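# Freezing grapes so they don't become one large grape

My aunt Maricruz Esquivel freezes grapes every June in a kitchen in Villalba the size of a phone booth, and hers come out like marbles. Mine used to come out like a paving stone. This is her method, minus the remarks.

1. Wash the bunch whole, then pull the grapes off. Stems do not improve with cold.
2. Dry them on a towel. Then dry them again - you didn't do it properly.
3. Spread them on a tray in one layer and freeze for 2 hours.
4. Tip them into a bag, press the air out and put it back before you eat 13 of them standing up.

An 800-gram bag lasts a week in a house with self-control. I can't speak to ours.
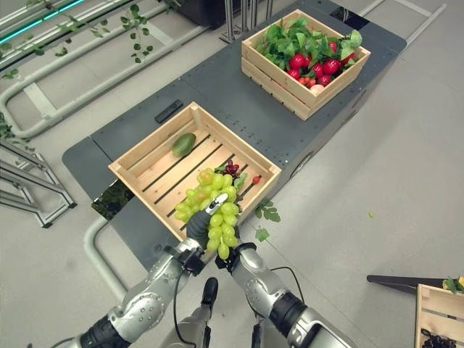 Ripeness matters more than variety, and a frozen sour grape is just a sour ice cube. With green ones, I look for a bit of yellow. A bunch like this, mostly pale green with a few yellower berries, is one I'd buy. Taste one first if the stall allows it. The one in Fellen does not, and has a sign.

Small children should get theirs thawed and cut lengthwise.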